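Groditz adds fridge tasks to simulated training set

Groditz has extended its simulated kitchen set with 909 new episodes of a single robot arm handling food inside an open refrigerator. Episodes were gathered in October by a team of four under Teodor Sjöberg, with object positions changed between runs.

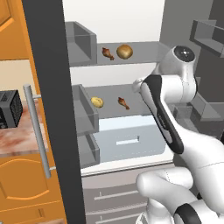
Failed grasps are kept and labelled separately. Bernadette Van Dusen, who maintains the set, said 13 episodes were withdrawn over timing errors and will be recorded again.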